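Changing the bed when the sheet is too big

I moved to Dadgate in October, and the first thing I bought for the new room was a sheet. I did not measure the mattress. I stood in the shop and thought, a bed is a bed. At home I found that the sheet was 200 centimeters wide and my mattress is 158, a size that I have never seen before and that the landlord could not explain to me either.

I kept the sheet. It was not expensive, and it is a plain white one, the kind I grew up with. In my mother's house all the sheets were flat, without elastic, and we folded them under at the corners. When I came to this country I tried the ones with elastic and I never liked them. They come off at night, always from the corner by the wall, and in the cupboard they become a ball.

So I want to write down how I make my bed now, because a reader asked me after my last post about laundry.

First I take everything off, also the pillows. I put them on the chair and not on the floor. Then I open the sheet only in the long direction and lay it on the mattress like a long towel. After this I open it to the sides. Before, I used to throw the whole sheet in the air as they do in hotels, but my room is narrow and the lamp has suffered.

I start with the foot end. I push the sheet under the mattress as far as my arm goes. Then I do the corners: lift the side part up, make a triangle on top of the bed, push in what hangs down, and let the triangle fall. My corners are good on the left side and a little ugly on the right side, where the wall is and I must work with one hand.

With such a wide sheet there is always more cloth than you need, and it wants to go somewhere. If you pull it only from one side, you get small waves that go across the bed diagonally. I pull first at the head, then at the foot, and at the end the two long sides. It takes me 3 minutes when I am not tired.
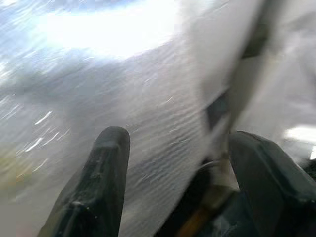
White material, probably cloth, full of small ripples.

I do not iron sheets. My aunt does it, and her beds look like paper, but I have one small board and no patience. What helps me is to take the sheet from the line a little bit damp, fold it with my hands flat, and leave it under a heavy blanket until the next day. The big creases go away. The fine ones stay, and in the morning light you can see each of them. I have decided that I don't mind.

I own 2 sheets in this size now. The second one is from Zunis, a small shop near the station, and it is softer but it wrinkles more. I was also looking at a linen one from Cluneo - very beautiful, and I closed the page when I saw the price.

Next time I would like to write about pillowcases, if I find the ones with the long flap inside.

Posted Feb 11, 2026
Filed under: Home & Laundry, Small Rooms

Contact | © 2026 Ashour Home Notes | Back to top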